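Teaching two arms to pack a box by hand: how I record my demos

People keep asking how I get clean demonstrations out of a two-arm setup without losing a whole weekend to it, so I'm writing down what I do now. I've changed my mind on a lot of it since the first version of this page (sorry if you followed that one, the gripper advice was bad).

Before you start

Pick one task and keep it small. Mine is "pick up a small part, put it in the shallow box." One arm does the work and the other one waits. I know, I know, you bought two arms and you want to use both! Get one side going first. Sotiris Moschos talked me into this after I spent all of June trying to record handovers that I could barely do with my own hands.

Cover the table with something plain and dark. I use black cloth, and I smooth it out before each session but I don't iron it or anything silly like that. Small pale parts show up nicely against it.

Keep the box low-sided. A tall one hides the fingertips from the head view and you end up driving blind.

Recording

Step 1. Park both arms in the same start pose every single time. I save mine as a preset in Flotow, which is the little script I use to start and stop recordings. If you start from a different place each time, the policy will happily learn your sloppiness.

Step 2. Open both grippers fully before you hit record. Closing from half open looks fine while you're driving and then gives you weird grasps later.

Step 3. Drive the working arm to the part. Go slow, then go slower for the last bit. I come in with the fingers a little above the surface and lower them only when they're on both sides of the part. If you press into the table the wrist fights you, and you can see it in the force plot as a big ugly bump.

Step 4. Close, wait a beat, lift. That pause matters more than anything else on this page. Without it I had a pile of demos where the arm was already moving before the fingers had a proper hold.

Step 5. Carry the part over the wall of the box and down inside. Keep the fingertips off the floor of the box, just above it, then let go. Don't fling it. (I flung it. Meron Weldu has the video.)

Step 6. Back out the way you came, stop recording, and give the take a name while you still remember how it went.

How many?

I do 60 good ones for a single part and throw away anything where I hesitated or bumped the wall. For a second part in the same box, 50 has been plenty. Take a break after a long run. Your hands get lazy and you won't notice until you play it back.

Watch the cables

The wrist cables hang down and they will find something to catch on. Leave enough slack for the farthest reach, then do one full practice run and watch only the cable, ignoring the part completely. I replay 5 takes at double speed at the end of a session just for this. 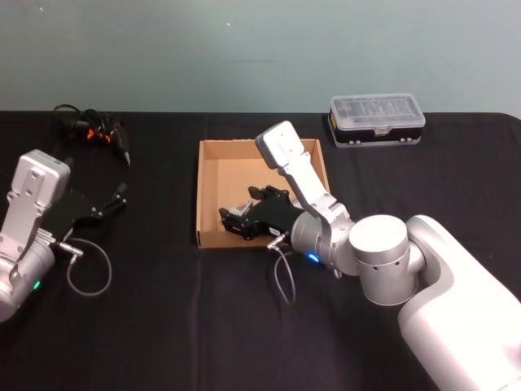
Right arm in the box with a part in its fingers, left arm waiting with its gripper open.

Related posts
Mapping the leader arms without going cross-eyed
Sorting good takes from bad ones in Flotow
Moving from one arm to two

Last updated: June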